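Parts bin

A parts bin, also called a picking bin or tote, is an open-topped container used to hold small loose articles for storage, sorting or handling. Bins are made from sheet metal, molded plastic or fiberboard. The term covers both single containers and those divided into compartments.

Construction

Metal bins are folded from flat sheet and joined at the corners by welding or riveting. Walls may be vertical or flared. Flared walls widen the mouth, which eases reaching in by hand, and allow empty bins of the same pattern to nest. The upper edge is commonly bent over to stiffen the wall and to cover the raw cut.

The Droranville pattern, a shallow bin with a wall height of 80 mm, was made by Clavetti in plain and painted finishes. A deeper version, the Brolton, measured 483 mm along its longer side and was sold in lots of 12.

Partitions

A partition set lower than the outer walls separates part of the floor while leaving the mouth clear. When placed close to one wall it forms a narrow compartment, used for flat items, labels or offcuts. Fixed partitions are welded; removable ones sit in slots.

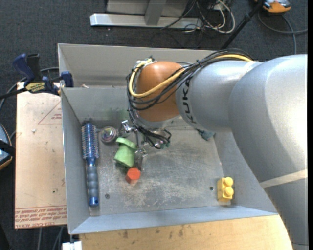 Tamara Ursu

Wear

The floor of a metal bin takes most of the wear. Bare gray metal shows whitish scratches and worn patches, often densest at the center and toward the front. Scuffing of this kind does not affect strength. Dents in the bent edges are more serious, as they can prevent nesting.

Mixed contents

Bins holding unlike articles, such as a hairbrush and a cup, are termed mixed bins.

See also: Baptiste rack; Tote; Tray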